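ok thread. been heads down on the Druvia cleanup code all month and people keep asking what it does so let me dump it here before I forget

short version: two handheld grippers, two video streams, cloth and a cardboard box. software has to turn that into tracks a policy can learn from. I write the part between the raw recording and the training set

the part with no demo video, in other words

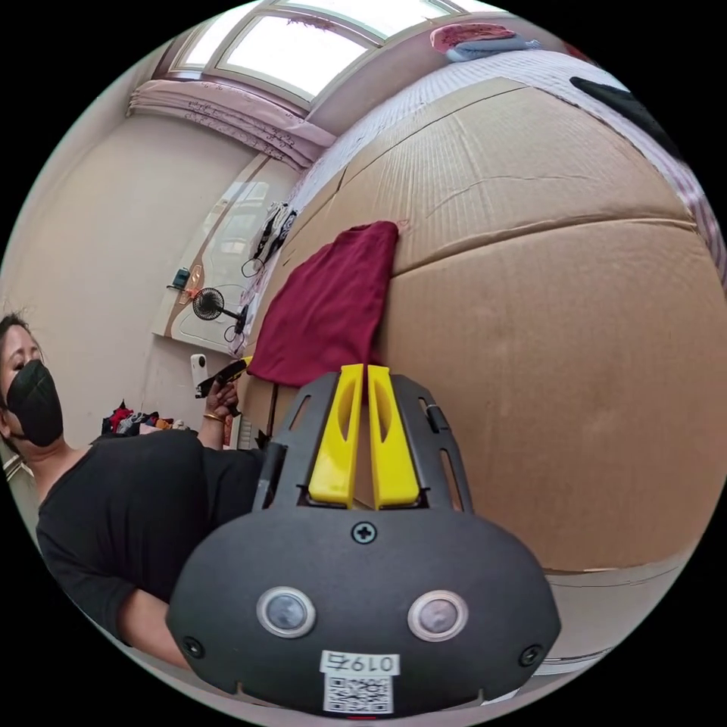
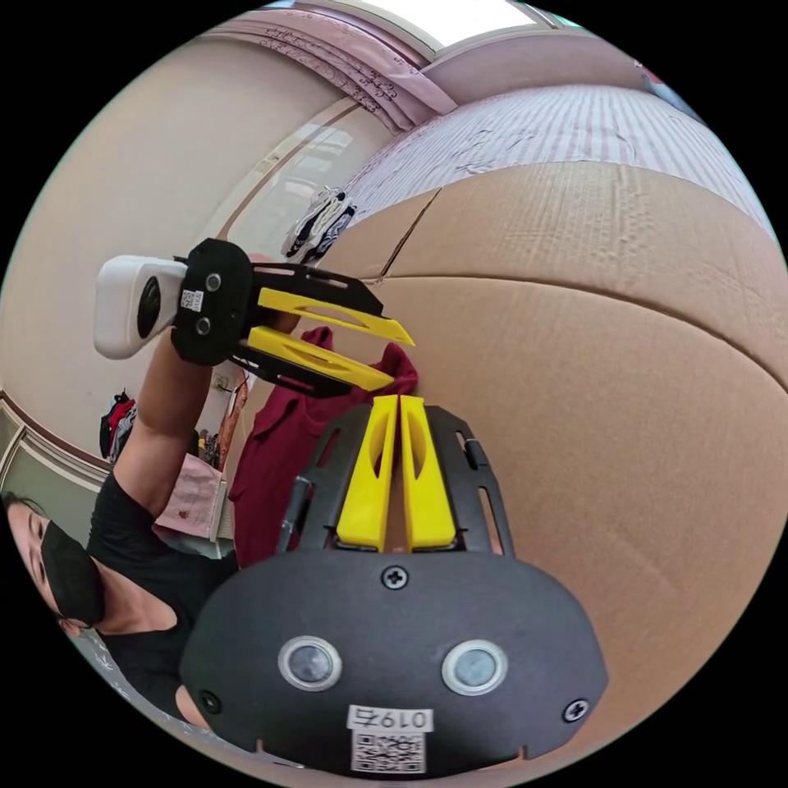
Photos: Druvia capture set / Grolness

dark red cloth on brown cardboard. yellow fingers, bright window behind. keep those in mind, all of them come back to bite me further down

so first thing. time

each gripper records on its own clock. we line them up afterward. Cassim (our sync tool, old, mine, sorry) did this by matching a start tap between the two motion sensors and then assuming the clocks ran at the same speed forever

they don't. by the end of a long take the left and right streams were off by 80 ms

80 ms sounds like nothing. then you watch a two-handed cloth grab in replay and one hand closes on fabric the other hand hasn't lifted yet. policy learns that. policy learns to be a little bit psychic and then the real arms pull at nothing

fix was boring. match a tap at the start AND at the end, fit a line, stretch one clock onto the other. takes with no end tap get a fit from motion instead, with a wider error bar, and a flag so you can leave them out

should have done it in the first version. the comment in the code literally said "TODO drift??" with two question marks. from me. in June

second thing. where is the gripper

tracking runs off the wide view plus motion data. works great when the room has stuff in it. curtain with a pattern, clothes hanging up, a striped sheet, lovely, give me all of that

then somebody leans in over the box and half the view is flat tan cardboard. features drop off a cliff

what the tracker does when it's starved – it doesn't stop. it coasts on the motion sensor and looks super confident about it. smooth path, pretty curve, drifting off through the side of the box

smooth was our quality check btw. we were scoring tracks on smoothness. the worst ones got the best marks. took me way too long to see it

new check: how many features were tracked, how spread out they were across the view, and whether the track agrees with itself when you run the take backward. that last one is the good one. forward and backward should land in the same place. when they don't you get a number for how bad

costs double the compute. worth it. would pay triple

creases help by the way. a beat-up box tracks better than a clean one. asked if we could only use ugly boxes and got told that's not how generalization works. fair

third thing. how open are the fingers

no encoder reading in this pipeline, we get opening width from the video. yellow fingers, so you'd think: threshold on yellow, measure the gap, go home

this is what version one did and it was fine on a desk in the office

then: bright window. when the window fills part of the view the exposure drops, the yellow goes kind of mustard, and the mask loses an edge. width jumps. the policy sees a hand that's twitching open and shut while it holds a cloth perfectly still

also anything else yellow in view gets a vote. background clutter. a little yellow thing in the other hand. mask grabs it and suddenly the gripper is as wide as the room lol

and with two grippers the other one's fingers ARE the right yellow, the right shape and the right size once it's close. best possible decoy. when the hands work near each other the tips end up right by each other in the view and a color mask has no idea whose fingers are whose

what we do now: own fingers always live in the same patch of the view, so anything starting outside that patch is out. then fit the finger shape instead of the color. color only breaks ties. then a limit on how fast the width can change, set from how fast a person can squeeze

the limit catches less than I hoped. shape fit does most of the work

cloth over the fingers is still bad. dark fabric covers part of the tip, fit goes vague, and we report a width with no real info behind it. currently we hold the last good value and mark it as held. better ideas welcome, I mean it

fourth, and this one's embarassing. left and right

some takes had the sides swapped. file for the left hand named right and the other way round. happens, people are busy, hands get traded between takes

Cassim trusted the file name. so the time sync was perfect, the tracks were perfect, and the whole take was mirrored. robot reaches across itself

now it reads the QR sticker on the gripper at load, looks up which side that unit is registered as, and yells if it disagrees with the name. doesn't fix it. yells. I used to auto-fix and then one batch had the registry wrong and I swapped a pile of good takes into bad ones

never auto-fix quietly. print it in a big ugly font and make a human click

numbers for the people who like numbers. last full run was 2,403 takes. nearly 700 got flagged by at least one check. most of those were flagged by the backward pass and nothing else, so the old pipeline would have waved them through

flagged doesn't mean thrown out. a lot of them are fine for the first part and go bad when the lean-in over the box starts. so we cut there and keep the front

cutting is its own mess. cut too early and you never train on the grab. cut late and you train on garbage poses. right now it cuts at the last moment where both hands agree forward and backward, then backs off a tiny bit. the tiny bit is a magic number. I know

planning side, quick. we don't replay raw hand paths on the arms. people twist their wrists in ways the arms can't. so each take also gets a reach check, would the real arms hit a joint limit or each other

two hands pulling a cloth off the edge of a box cross over all the time. a person doesn't even notice. arms would be hugging. so those takes get a shifted base position and another go, and if there's no base position that works they're marked human only and sit in a folder

I want to use that folder for the vision part, no reason the images should go to waste. not done yet

viewer!! forgot the viewer. best thing in here and the least code

Hunora (the replay viewer) shows left view, right view, both tracks in 3d, both widths as a line at the bottom. drag one slider, everything moves together. bad spots are colored on the slider so you jump straight there

before that I was scrubbing two video windows by hand and trying to hit play at the same time like a kid taping songs off the radio

one key to accept, one key to reject, one key for "someone else look at this". third key gets used a lot more than I planned. added a text box to it. the text box is where I learned about the mustard yellow problem

if you're building one of these, build the viewer first. I did it last and every single bug up there would've been a ten minute find

ppl asking about cloth state. no, we don't estimate it. no mesh, no corners, nothing. policy gets pixels and hand poses. I tried a segmentation pass for the fabric and dark red in shadow just melts into whatever dark thing is next to it, black gripper parts mostly. parked

also asked: why not just put markers all over the box. then you've trained on boxes with markers on them. we did a few for ground truth to test the tracker and they're kept far away from the training set

also also: yes it runs offline. overnight. no it won't tell you during the recording that the take is bad. would love that. a cheap version of the feature count could run live and buzz when you're starved, it's on the list under the list

still broken, so I can't pretend later:
widths under cloth
takes with no end tap AND hardly any motion, sync is basically a guess
the viewer eats memory if you leave it open over lunch
magic number in the cutter

next up is rerunning the old Grolness batches through the new checks. kind of dreading it. some of those went into a model we already showed people

will post the flag breakdown when it finishes. laptop fan sounds like it wants to leave the building, going to get food

edit since I can't edit: I said the limit is on how fast the width changes, it's per hand, not shared. somebody asked. shared would be dumb, hands do differnt things, one holds while the other one lets go

ok food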